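Backup rotation, third attempt

3 Feb 2020

The old scheme failed in January, so I am writing down the new one while I still remember why each part is set the way it is. Most of it will be obvious to anyone who has run a small file server at home. It was not obvious to me in 2016, when I set up the first version.

The machine is a secondhand Sasaki tower with two data drives in a mirror and a third drive, an Oner, in a removable bay. The mirror holds 578 GB of files. The bay drive holds a nightly copy made with rsync, using hard links against the previous night so that unchanged files take up no extra space. Each night gets its own dated directory. A script deletes directories older than 60 days.

What went wrong was the deletion step. It sorted directories by modification time, and rsync with the archive flag sets the modification time of the top directory to match the source. The source directory had not changed at the top level in months, so every snapshot carried the same old time, and on the first night after I shortened the retention period the script removed all of them. The mirror was fine. I lost the history and no current files, except for a folder of tax scans I had deleted by mistake the week before and was planning to restore that evening.

The fix is to parse the date out of the directory name and ignore file times completely. The script now also refuses to run if fewer than 2 snapshots would be left afterward. I tested this by feeding it a directory of empty folders with made-up dates, including a leap day and one name with a typo in it. The typo is skipped and logged.
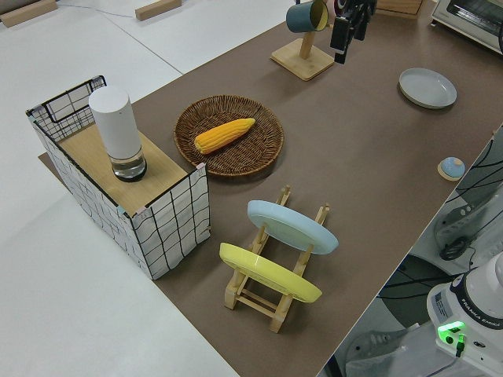
Corn on the wicker tray, dish rack in front.

File selection took longer than the script. I had been copying everything, which included browser caches, thumbnails and three generations of a photo catalog that rebuilds itself on request. Excluding those brought the file count down a great deal and the nightly run now finishes before I get up. The exclude list lives in the same repository as the script. Patterns that start with a slash are anchored to the root of the transfer and not to the root of the filesystem, a point I have now learned twice.

Photos are the bulk of what remains. The largest single folder has 3922 files in it and listing it over the network share is slow, but splitting it by year would make rsync treat every moved file as new, and I would pay for that folder twice until the old snapshots age out. It stays as it is until the next drive.

The offsite copy is a second removable drive, a Roler, encrypted with LUKS and kept at Anca Husar's apartment. We swap drives on the first weekend of each month. She keeps hers here under the same arrangement. The passphrase is on paper in a sealed envelope in a different place. I looked at Clekico for online storage and decided against it - my upload speed would make the first copy take most of a month, and a full restore would not be much better.

Sze-wing Choi asked in the comments on the last post why I don't use a filesystem with built-in snapshots. Mostly age: the Sasaki has 4 GB of memory and I would like to keep it running until the power supply goes. Plain directories can also be read from any Linux live USB stick without special tools, and I used exactly that to check the damage last month.

Still to do: a monthly checksum pass over the oldest snapshot, and an email when the bay drive is not mounted. At present the script exits with an error that goes to a log I don't read.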